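Drum clock

A drum clock is a small table or bedside clock whose movement is housed in a short cylindrical case. The dial closes one end of the cylinder and a back plate closes the other. Most drum clocks have an alarm. The name refers only to the shape of the case, and the type has been made with spring-wound, electric and battery movements.

Case

The body of a drum clock is a single band, either rolled from sheet metal and seamed or molded in one piece. Because a cylinder will not stand on its curved side without rolling, the maker has to add feet, a flat spot or a separate stand. Short screw-in feet are the oldest answer. Weighted cases, which settle upright on their own, appeared later and are less common.

The dial is held by a ring called the bezel. On cheaper clocks the bezel is pressed on and cannot be removed without bending it. Better cases use a screwed or hinged bezel so that the hands can be reached for repair. Painted cases were usually sprayed before assembly, and a line of bare metal is often found under the bezel when it is taken off.
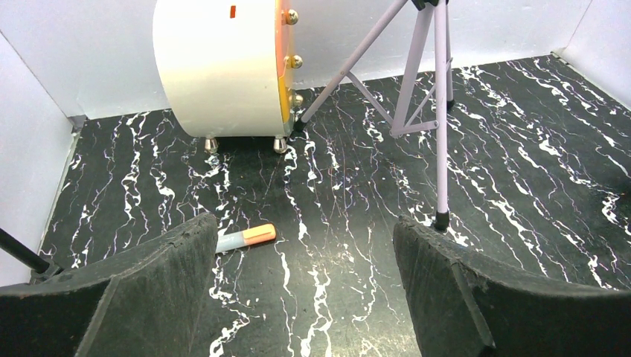 White drum-shaped object with an orange and yellow rim and gold knobs.

Movement and alarm

Wound drum clocks normally have two springs, one for the time and one for the alarm. Both are wound from the back. The alarm is set by a third hand, which turns a notched wheel behind the dial. When the hour wheel drops into the notch, a lever is released and a hammer strikes either a separate bell or the inside of the case. Clocks of the second kind are louder for their size, and the case tends to dent where the hammer lands.

Battery movements replaced the wound type in most factories. They are lighter, and many owners found that the older feet no longer kept the clock steady. Some makers put a steel plate in the base to restore the weight.

Manufacture

The Rindberg works in Citolthorpe made drum clocks alongside kitchen timers. Its Drotus model had a run of 7 case colors, of which cream sold best. The factory catalog listed 159 spare parts for the whole range, including two sizes of foot. Oprea, a smaller firm, bought finished movements and made only the cases.

Collecting

Drum clocks are common and most sell for little. Condition of the paint matters more to buyers than whether the clock runs. Despina Barbu's handbook for collectors advises against repainting, and gives a method for cleaning enamel with plain soap. Aurelia Dumitrescu's catalog of the Rindberg clocks covers 100 models and is the usual source for dating them by the back plate.

See also

Carriage clock
Alarm clock
Travel clock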